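README: planley-bench (equipment plan and data card)

Last touched Aug 27, 2020

Hi! I'm Panya Chareonsuk and I look after the Planley bench recordings, which means I also look after the shopping list. People keep writing to ask what we bought and whether they could set up the same thing on a small budget, so I've folded the answers into this file. It's half data card and half purchase notes. Sorry if you came for only one of them.

What's in the set

Short tabletop jobs done by a person holding a gripper in each hand. Mostly sorting and packing: small household goods, bags, baskets, bottles. Each session folder has the camera streams, the gripper readings and a plain text note with the operator's comments (read those, they're often better than the labels). The Buto sessions are the early ones and their timing drifts a bit. The Donard sessions are cleaner and I'd start there if you're training anything.

What we planned for, and what we bought

We started with a quote from Thongsuk for a full two-arm cell. Lovely machine, and the quote was over 40 percent of our money for the whole year before shipping, mounts or a service plan. So we put the arms off until December and went for hand-held grippers first. I was grumpy about it for a week and then I got to like it, because we could begin recording right away and learn what the arms would need to reach.

Grippers: buy two pairs if you can possibly stretch to it. We bought one pair and lost 10 working days waiting on a jaw repair. Ask the seller for a price on spare jaws before you order, and get it in writing!

Cables: I put down a tiny amount for these and it was silly. You want longer ones than you think, in more than one thickness, plus adapters, plus ties. Our cable line ended up at five times the plan.

Table and top: any steady table will do. Spend a little on a plain white board to lay over it. It made the objects much easier to pick out for us, and when it gets scuffed you swap the board and keep the table.

Stands and rails: get these secondhand. Check that the feet sit flat on carpet if you've got carpet.

Objects: set aside real money here, and keep setting it aside. Clear plastic bags crease and tear, labels peel, bottles go missing. We refill the object bin every 16 sessions and it's a line of its own in the budget now (it used to hide under "misc," which made me look very bad at a review).

Things I'd ask before you sign anything

- Does the price include the mounting plates?
- Who pays return shipping on a repair?
- Can the driver run on the computer you already own?
- How long is the quote good for?

Known gaps

Hardly any sessions have both hands working on one item. Clear plastic is hard on our depth stream, so treat depth as missing wherever a bag fills most of the view. Lighting varies between rooms and I haven't corrected for it.

If your budget looks nothing like ours, write anyway. I like comparing notes, and I have a spreadsheet I'm a bit too proud of.

Related
Planley bench: session note format
Buto sessions: timing fixes
Donard sessions: object list
Arm cell quote checklist

Contact: Panya Chareonsuk, Planley | © 2020 Planley | Back to top

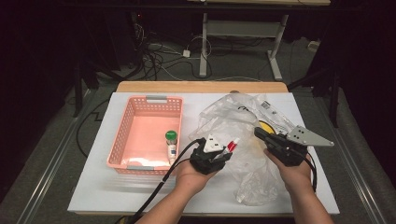
Two-handed gripper work with a clear plastic bag and the pink basket.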